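산업자동화 이야기방 > 견학·전시 후기

제목: Brendach 오픈데이 다녀왔습니다 (기대는 낮추고 가세요)

글쓴이: 납땜하는곰
2026년 2월 24일

Sarthorpe 연구동에서 하는 Brendach 오픈데이 오전 타임 다녀왔습니다. 신청 페이지에는 "언어 지시로 움직이는 조작 로봇"이라고 크게 써놨던데, 솔직한 감상은 블록 밀기 구경입니다.

진행은 Irja Koivisto 씨가 했고 설명은 깔끔했어요. 화면에 지시문을 띄우면 팔이 내려와서 해당 블록을 미는 방식입니다. 제가 본 타임에는 시도가 9번이었고 그중 3번은 엉뚱한 데를 밀거나 중간에 멈췄습니다. 멈출 때마다 직원이 노트북을 만지던데 뭘 만지는지는 설명이 없었고요.

학습에 쓴 시연이 1,691개라고 합니다. 그 정도 모아서 나무판 위 블록 밀기면 현장 사람 입장에서는 좀 갸웃하게 됩니다. 우리 라인에는 기름 묻은 부품이 겹쳐서 들어오거든요.

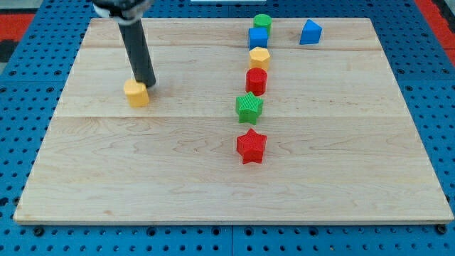

노란 육각 블록에 막대 끝이 닿은 순간. 나머지 블록은 오른쪽에 따로 모여 있음.

질문 시간에 블록끼리 붙어 있으면 어떻게 되냐고 물었더니 "그건 다음 단계"라고 하네요. 작년 11월 행사 때도 같은 대답이었다고 옆자리 분이 그러던데요.

댓글 7

서보모터99
사진 보니 끝이 그냥 둥근 막대네요. 저걸로 집는 건 애초에 시연 항목에 없었나요?

납땜하는곰
네, 오전에는 전부 미는 것만 했습니다. 오후는 모르겠어요.

달빛공정
저는 좀 다르게 봅니다. 미는 동작이 쉬워 보여도 접촉점이 조금만 어긋나면 블록이 돌아버려요. 별 모양은 특히 골치 아픕니다. 연구 시연이랑 양산 라인을 같은 잣대로 재면 볼 만한 게 하나도 없죠.

납땜하는곰
연구 시연이라고 홍보했으면 저도 그렇게 봤을 겁니다. 신청 페이지에 "물류 현장 적용 임박"이라고 적혀 있었어요. 그 문구 보고 연차 쓰고 간 사람입니다.

PLC노예
연차는 좀 아깝네요;; Pelaria 데모도 비슷했습니다. 조명 맞춰놓고 색깔 뚜렷한 물건만 올려두고. 회색 부품 섞어달라니까 시간이 없다고 하더군요.

달빛공정
홍보 문구는 저도 할 말 없습니다. 그런데 9번 중 3번 실패를 관객 앞에서 그대로 보여준 건 점수 줘야 하지 않나요? 편집 영상만 트는 데가 태반인데.

서보모터99
그건 인정. 다만 성공 기준을 누가 정했는지는 궁금합니다. 블록이 조금 움직이면 성공인지, 목표 위치까지 가야 성공인지. 그거 안 밝히면 숫자는 별 의미 없어요. 오후에 Elaheh Soltani 씨 발표가 있다던데 Shahbazi 컨트롤러 얘기도 나오는지 들은 분 계시면 후기 부탁드립니다. 응답 지연 수치가 있으면 그것도요.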